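How to record towel-folding examples at home with two hand-held grippers

Stetis Notes, part 2

In the first part I wrote about charging the grippers and pairing them with the recorder. Now we come to the recording itself. I use the Rorness set, which has one gripper for each hand and a camera on each gripper, and my task is folding and unfolding a small towel on a bed. A bed is a good place to start. It is soft, it is wide, and everybody has one.

Before you start

Charge both grippers fully. Clean the lenses with a dry cloth, also if they look clean. Check that your memory card has room for 60 episodes, which is what I record in one evening.

Close the curtain at least partly if the sun comes in strongly. In my first set, 1000 episodes in total, the morning ones had a bright stripe moving over the bed, and the Marchetti training script gave much worse results on them than on the evening ones. I had to record many of them again.

Step 1. Prepare the bed

Make the blanket flat but do not iron it or pull it too tight. A patterned blanket is fine. I even prefer it, as the tracking needs small details to hold on to, and a plain sheet gives it very little.

Put a thinner cloth on top, in the middle of the bed. This is your work area. Its colour should be different from the blanket and from the towel, so that you can find the borders quickly when you check the video later.

Step 2. Place the towel and the other objects

Lay the towel in the far half of the cloth, already folded, with the rounded fold toward you. Then put one object on each side of it. I use a tissue box on the left and a cup with a lid on the right. Behind the towel I leave something big and easy to recognise, in my case a Pikachu plush toy lying across the bed by the wall.

Hold both grippers over the near side of the bed and open the fingers wide before you press record. Each episode should begin like this, with nothing between the pads. 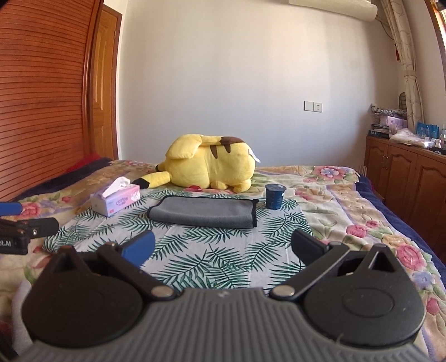 Step 3. Record one episode

Press the button and wait for the beep, then count slowly to 2 before you move. Go to the towel with both hands, take the upper layer, open it, and fold it back again. Let go, return to the start position and press the button again.

Move at the speed you would use if you were a bit tired. Fast movements blur the picture and the finger position is then lost.

If the towel slips, do not stop. Pick it up again and finish. The learning system needs to see some corrections too. Stop only if a gripper has switched off or a person has walked in.

Step 4. Change something

After every few episodes turn the towel a little, or exchange the places of the box and the cup. Leave the cloth where it is until you finish the session.

Step 5. Name and check the files

Give each episode the task name and a number. My last one on Tuesday was towel_bed_1527. Watch the first and the last episode in the Jarnarness viewer, both hands, from beginning to end. If the two videos do not start together, pair the grippers again and repeat the session.

Episodes with a failed start go in a separate folder. I keep them until the training is done and then delete them.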